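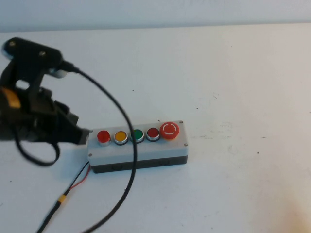
Button box on the white table, red mushroom stop at the right end.

Fri 21 August

Got in before Derek and had the table to myself for an hour. Started on the labels for the button box, which I have been putting off all week. Lakshmi wants the same wording on the box and in the handbook, and at the moment the handbook says "start" for the green one and my notes say "run." Went with "run." Wrote them out in pencil first: red, yellow, green, then the darker red. I had both of the red ones down as "stop" in my notes, so I have to ask Lionel what he wants the first one called. The big stop at the end has its own marking and doesn't need a label.

Derek came in with the parts from Merkik. They sent 10 label holders and all of them are too wide for the gap between the buttons. He thinks we can trim them. I would sooner send them back. Left it with him.

After lunch I did the page about cables. Had to redo the sentence on where the wires come out, as I had written "back" and it should be the left side. Red and black, both through the one opening in the side wall. Alfie read it over and found two spelling mistakes and a missing line.

The table needs a wipe, it has smudges and scuffs on it. Could not find the spray. Put it on the list for Ustham along with paper towels. 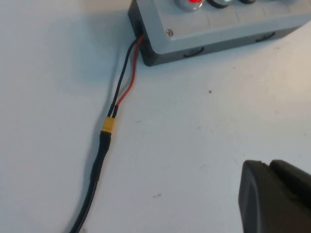
Evening

Home by six. Lionel called about the first button and says to label it "reset," so that is settled and I can print on Monday. Cooked rice and the last of the beans. Paid the phone bill. Read 5 pages and fell asleep in the chair, so to bed early.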